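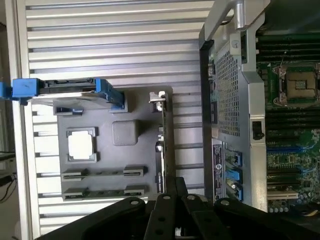

Stodness desktop assembly set: README

Scope
Parts layout and build order for one tower chassis, used on the Murncombe bench. Maintained by Canan Ekinci. Folder names follow the unit names: Çınar for the parts tray, Calum for the tower.

Parts tray
The tray is dark gray molded plastic. Each recess takes one kind of part. The square recess is for the processor and the long slots are for cards or memory modules. Return parts to the same recess after every run – a module left on the bench counts as missing.

Tower
Lay the tower on its side with the side panel off. The starting state is an empty CPU socket and no modules in either memory bank. The blue tabs at the rear panel hold expansion card brackets and stay closed unless the task is a card install.

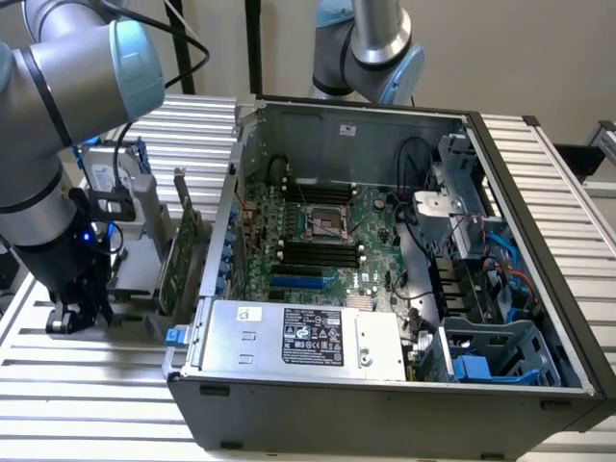 Wilhelmina asked in the July notes whether the memory should go in before the processor, as the sockets sit close to the banks and a module is easier to seat first. The order stays as it is: processor, then memory, then drive carrier.

Run rules
Unplug the power supply and wait 30 seconds before touching the board. Do not touch the contact area of the socket. Lower the retention lever only with a processor seated. Press each module until both end clips close.

Records
The set holds 100 runs, with 2 text files per run: steps.txt and faults.txt. A fault is logged on the step where it was noticed, even if it began earlier. Runs stopped before the memory step are kept and marked "short".

Known issues
Step names in the Calum folder still use the old word "bay" for the drive carrier.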